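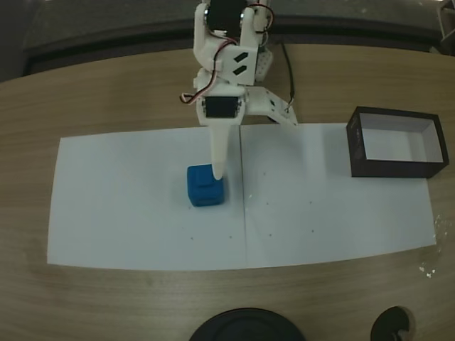 Blue block on the paper, open box at the right side of the table.

How to set up a small table for a block and box sorting activity

By Rasha Mansour

I prepare this table many times in a month, so I have made my own way to do it and I write it down for anyone who wants to do the same. It is a simple activity: one block, one sheet of paper, one box. The block begins on the paper and it must finish in the box. It sounds like too little, but a good preparation makes a big difference in how calm the work is.

What you need

A table with a plain top. Mine is light wood.
One large sheet of white paper.
One block in a strong color.
One open box without a lid, low enough that you can see the bottom of it.
A soft dry cloth and a little low-tack tape.

Step 1. Clean the table first

Wipe the table with the dry cloth, from the back to the front. If you use a damp cloth, wait until the wood is fully dry before you put the paper. I once did not wait, and the paper became wavy in the middle and the block was leaning all afternoon.

Step 2. Lay the paper

Put the sheet in the middle of the table with the long side toward you. My paper is folded once in half when I store it, so it keeps a soft line down the center. I do not try to iron this line away. It divides the sheet in a left half and a right half, and I can use it to say where the block should go.

If the fold stands up, turn the sheet over and press along the line with the side of your hand. Then fix the two back corners with a small piece of tape under the paper, not on top.

Small dark specks collect on the sheet after some use, and on white they are easy to see. Lift the paper, shake it over the bin and lay it down again. Do not rub them with your finger, they can make gray lines. When shaking does not help any more, take a new sheet. A pack of 60 sheets from Caron lasts me for a long time.

Step 3. Choose the block

A block with rounded edges is kind to the paper and easy to pick up. I like a strong blue, it is seen well against white from any side of the table. White or pale yellow I do not recommend for this.

Begin with the block in the left half of the paper, a little higher than the middle. For the next turn you can move it lower, or nearer to the fold. Change only one thing at a time.

Step 4. Place the box

The box stands on the right side. I let it cover the upper right corner of the paper a little, so the corner is held down and the box has always the same place. Put it with the long side going from left to right.

My box is dark on the outside and white on the inside, and I find this very practical. The dark walls show clearly where the box begins, and the blue block is easy to see on the white floor. If your box is dark inside also, cut a piece of white paper for the bottom. Stitinard sells a box like this in their storage set, but the bottom half of a gift box is also good.

Step 5. Check before you begin

Sit down at the table and look from the place where the work will be done. Is the whole block visible? Can you see inside the box? Press the paper lightly with your palm. If it slides, use one more piece of tape at the front.

Step 6. After each turn

Take the block out of the box and put it back on the left half. Look if the box moved. A small push is enough to turn it, and then the corner of the paper comes free and starts to curl.

Storing

Fold the paper on the same line as before, put it flat under the box, and keep the block inside the box. I keep mine on the low shelf, away from the window, where the sun cannot make the paper yellow.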